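3.2 Grooming tools and where they end up

We came to hairbrushes somewhat by accident. When we first sat down with the 115 households who had agreed to let us into their bathrooms and bedrooms, our questions were mostly to do with towels and laundry, and the brush was only a small line near the end of the interview sheet. But people wanted to talk about it! They told us about brushes that lived on the hall shelf, brushes that traveled from room to room all morning, and brushes that were bought twice because the first one had slipped behind a radiator. Mkhize, who did most of the home visits, soon gave the brush a page of its own, and we are very glad she did.

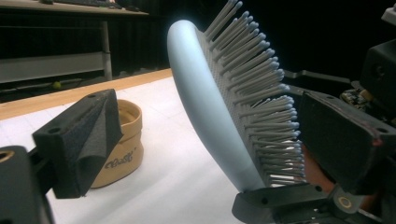
Figure 6. Paddle hairbrush, side view, with ball-tipped bristles.

Putting a hairbrush away is a slightly awkward business, and our participants had plainly given it more thought than we had. A comb lies flat in a drawer and a hair tie drops into any cup, but a paddle brush has two very different faces, and one has to decide which of them will meet the shelf. The long curved back in Figure 6 is smooth and has no flat part to settle on along its arc, while the other side is a dense fan of thin pins, each with a little rounded tip. Many people laid such a brush bristles up, as they disliked the thought of the pins touching the counter. Others did just the opposite and told us, quite warmly, that a brush on its back rocks about and picks up dust. In homes with two or more people sharing a bathroom, both habits often went on side by side, and the brush was turned over several times a day without anyone mentioning it.

The pad raised a second matter, that of cleaning. Participants who cleaned their brushes regularly tended to store them in the open, near the sink, whereas those who put the job off preferred a drawer or a lidded basket. We return to this pattern in Section 4, together with Ó Conaill's notes on shared drawers.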